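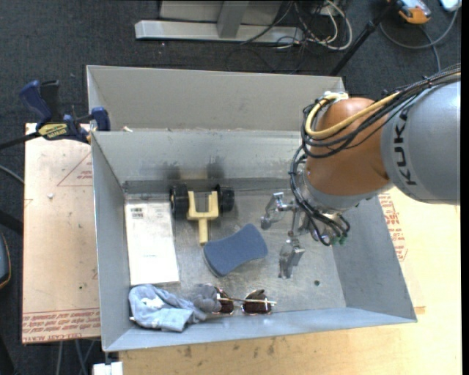
My neighbour told me that the Fitton storage box would rust before October, and that I should buy the Ladefoged one for 90 more. I bought the Fitton anyway, the 111 litre size.

It has stood behind our house in Prustamville for two winters now. The lid still closes well – you must press the left side a little. The handles are too thin for my hands when the box is full of firewood. Some rust has come at the screws, but none on the walls. For this price I am content, and I would buy it again, maybe in green.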